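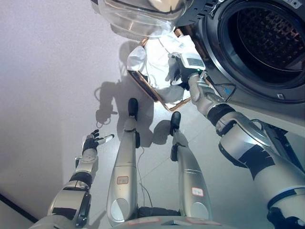
有读者来信问，白色织物单独洗一桶，装到什么程度算满，滚筒里到底要不要留空，说明书上只写了公斤数，家里没有秤，看了等于没看。

按体积判断即可。棉质白色织物抖散后放入，自然堆起，上方能伸进一只竖起的手掌，为合适装量。手掌进不去，取出一部分。干燥蓬松的织物遇水后体积下降，装料时以干态为准，不要用力压实。

Classide 洗衣间图集·装料

本页属于 Classide 洗衣间图集，内容限于前开门滚筒洗衣机的装料环节，不涉及烘干、熨烫和折叠。地点为 Chow 楼 301 室。图集按工序排列，前一页为分拣，后一页为洗涤剂投放。

图注：白色织物从棕色洗衣篮中提起，机门已打开。透明门罩，黑色橡胶门封，不锈钢滚筒，筒壁带孔。
篮体倾斜，部分织物搭在篮沿外。

装料补充说明

一、提起与抖散。织物逐件提起，检查口袋、袖口和衬里，抖开后再送入滚筒。成团放入的织物内层不易浸透，脱水时也容易偏载。枕套、被套一类的袋状织物先翻面，拉链拉到头，纽扣扣上，避免小件钻进去。

二、篮的位置。洗衣篮放在机门下方，篮沿低于门封下缘。篮可以向操作者一侧倾斜，取底部的织物时手臂不必伸得很深。机门前方净空按 600 毫米预留，门完全打开后仍能放下一只篮。301 室原来的净空不足，Classide 调整了对面搁架的进深，机器没有移位。

三、门封。橡胶门封的褶皱朝下一侧容易积存线头、硬币和发夹，装料前用手指沿褶皱摸一圈，装料后再看一遍有没有织物夹在门封与门罩之间。夹住的织物会磨损，严重时会造成渗水。清洁门封用拧干的软布，不使用含氯制剂原液，也不用硬毛刷。

四、门锁。锁扣插槽内不得有线头。关门时应有明确的闭合声，没有听到就重新开合一次，不要用膝盖顶。

五、滚筒。筒壁小孔的边缘应当光滑。怀疑有毛刺时，用一只旧尼龙袜套在手上沿筒壁擦一遍，有钩挂感的位置做上记号，报修后再使用。针织物和纱帘对毛刺最敏感，毛刺处理完之前不要入筒。

六、白色织物的温度。301 室的白色棉织物日常设定为 40 度，污渍先行局部处理。有弹性纤维的织物以洗涤标签为准，标签磨损看不清的按低温处理，单独成桶。

七、小件。袜子、手帕、口罩套一类装入网袋，每只网袋总重不超过 500 克，袋口扣紧。网袋不要单独成桶，与中等尺寸的织物混装，脱水时较平稳。网袋规格沿用 Skandau 的中号，拉链头带护套。

八、深浅分开。白色织物与浅灰、米色织物不混装。新购的彩色织物前两次单独洗涤，其后仍不与白色同桶。洗衣篮本身也要定期擦拭，编织缝里的灰尘会蹭到白色织物上。

术语

偏载：织物在滚筒内分布不均，脱水时振动加大，机器可能反复重新分布或停止脱水。
门封：机门与筒口之间的橡胶密封圈，又称门胶圈。
净空：机门前方没有固定障碍物的距离，从机器前面板量起。

更新记录

一月：改写第二条，补入搁架调整后的净空。
一月：第七条网袋规格由 Gallo 改为 Skandau，原规格的拉链头没有护套，会刮擦筒壁。
洗涤剂投放一页的用量表正在重排，排好后替换旧表。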